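The man who reads the small print on tables

Ottar Ekström has a cold, a pot of tea and a firm opinion about the desk I am leaning on. He shares the opinion before the tea.

“You write on that without a blotter,” he says, running a thumb along the front edge. “I can feel three shopping lists.” 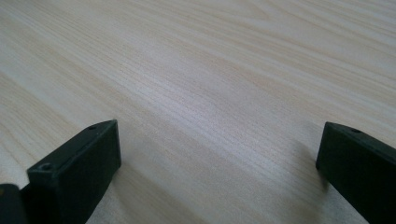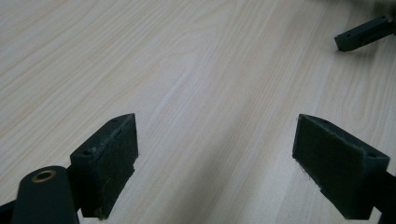
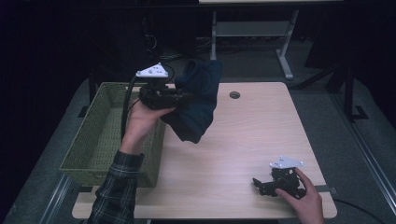 Pale wood grain, three times over. The olive-green basket is in the last picture.

Ekström has spent most of his working life restoring other people's furniture, first for Hedlund, the auction house, and then on his own in a unit behind a tyre fitter's in Forkden. He has now written a book on the subject, or rather on one corner of it. Lenument is a history of the domestic table told entirely through the damage done to it. It has chapters on ink, hot pans, candle wax and homework. There is a long one on gravy.

“My publisher asked if gravy could be shorter,” he says. “I said have you met gravy.”

The title is a word he made up in the bath and has been defending ever since. It means, he says, the record a household leaves on a surface without intending to. His sister thinks it sounds like something you rub on a horse.

The idea came from an inventory. While he was at Hedlund he was asked to write condition reports, and found he enjoyed them far more than the furniture. Over the years he wrote 1,851 of them, and kept carbon copies of the lot in shoeboxes. A typical entry might note a ring mark, probably a vase, and a scratch, probably a cat. The buyers wanted to know whether the legs were sound. Ekström wanted to know about the cat.

“A table with no marks tells you it lived in the good room,” he says. “Somebody dusted it and everybody else was shouted at. I find those tables quite sad. They fetch a lot of money.”

He is harder on his own trade than you might expect from a man who still lives off it. Too many old tables, he says, have been stripped, sanded and waxed until they look like a biscuit. He did it himself for years. Customers would bring in a grandmother's kitchen table and ask for it to be made nice, and he would take off the grandmother with an orbital sander and hand it back with an invoice.

Did any of them complain?

“One. She came in, looked at it for a while and asked where the iron mark was. I had been very proud of getting rid of that iron mark. She paid in full and I felt dreadful. I bought a fish supper with it.”

After that he began asking people which stains they wanted to keep. Most had never been asked, and some took it badly. A couple from the next village argued in front of him for 12 minutes over a burn from a fondue set, and he learnt more about the marriage than he had wanted to. The burn stayed. He is less sure about the couple.

The book is at its best when it is being petty. There is a furious passage on Zinolen, a spray polish he blames for the cloudy bloom on half the sideboards he has ever been brought, and a footnote on coasters that runs over the page. Ekström disapproves of coasters. He also owns a great many, as people give them to him at Christmas and think they are the first.

His own kitchen table, when I ask to see it, is covered with an oilcloth. I say nothing. He pours the tea.

“It's a very soft pine,” he says eventually. “You can't be too careful with pine.”

Under the oilcloth, he concedes, there is a good deal going on: a row of fork holes from a nephew, some green paint, and part of a letter to the council pressed in so hard that the word “drainage” can be read with a torch. He offers to fetch the torch. It takes him a while to find it, and when he does the battery is flat, so we do it by feel.

I think I got the D. He says that was the nephew.

Lenument is published on December 17, 2018. Ekström will be signing copies at the Forkden library, standing up, as he says the tables there are a disgrace.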